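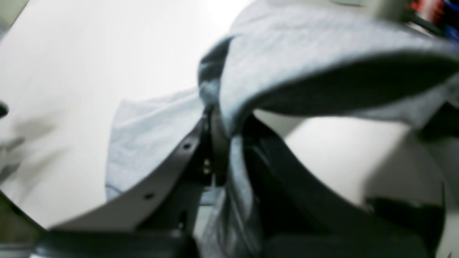 Handling cell rules: what changes on March 6, 2019

The revised rules for the fabric handling cells at Pikisberg take effect on March 6, 2019. They replace the sheet that has been posted at the cell doors since the line opened. Most of the text is the same. The parts on gripping cloth, wiring checks and lighting are new, and anyone who signs for a cell should read those three before their next shift.

The review started in January, after Wundent asked all of its sites to bring their cell rules into one format. Pikisberg and Hokham had been working from different sheets, and operators who moved between the two had to learn the stop procedure twice. Over the trial period the two sites logged 3,294 picks of soft goods. Of those, 286 were stopped by an operator before the cloth was set down. The old rules said nothing about what to do next in that case, so people did different things.

Gripping cloth

Soft items do not hold their shape, and a shirt that is clear of the table at one corner may still be trailing at another. The new rules ask for the following.

Lift slowly until the whole item is off the table, then pause. The pause is set in the program and is not to be shortened by the operator.

Keep the area under the lift clear. Tools, bins and spare garments go to the back of the table or off it.

If a fold gets between the fingers and the bracket, stop the arm and open the gripper from the pendant. Do not pull the cloth out by hand while the arm is powered. This applies to thin items too, even when they look easy to free.

After any stop, write the item type and the reason in the cell log. One line is enough. "Slipped," "caught in bracket" and "wrong item" cover most cases.

A stopped pick does not count against the shift. Several people asked about this during the trial, and the answer is now in the rules in so many words.

Wiring at the gripper

Wires near the gripper need enough slack for the wrist to turn and not so much that they can reach the fingers. In the trial cells we found 84 points where a wire or tie needed attention, and up to 50 of them were fixed on the spot by moving a tie. The rest were passed to maintenance.

The check is now part of the start of every shift. Open the gripper, turn the wrist through its full travel at reduced speed, and watch the bundle the whole way around. Look for loops that droop toward the fingers, strands that rub on an edge, and connectors that have started to back out. If something is wrong, tag the cell and leave it off. Operators may move a tie. They may not splice, tape or reroute a wire.
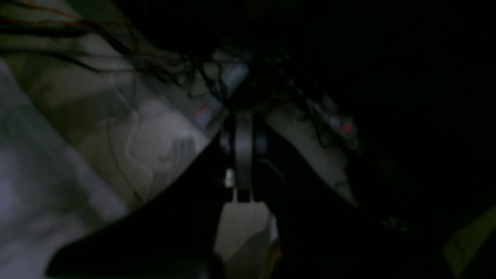
Wires above the gripper hub, with the two fingers spread below.

Lighting and indicator lights

Hokham runs some of its cells with the room lights down, and the old sheet allowed it as long as the arm was in automatic mode. That is still the case. What has changed is that the lights must be up before anyone steps past the line on the floor, for any reason, including a quick look. Dark parts are hard to judge in a dark room, and the gap between the fingers is the hardest thing to see.

A small indicator light should not be used as the only sign that a cell is safe to enter. Read the state on the pendant and check that the key is in your hand. If a light on the gripper and the state on the pendant do not seem to agree, treat the arm as live and call maintenance.

Training and sign-off

Everyone who holds a cell key needs to sign the new sheet. The session takes less than an hour and is run at the cell, with the arm locked out for the first half. Staff who came over from the Babaei project have already covered the wiring check and only need the cloth and lighting parts – bring your old training card so it can be marked.

Old sheets should come down from the cell doors the same day the new ones go up. Please do not keep a copy at the bench. Two versions at one cell was the most common problem in the review.

Questions about the rules go to the safety desk at your site. Suggested changes can be written on the back page of the cell log, where they will be collected for the next revision. Maintenance requests still go through the usual form.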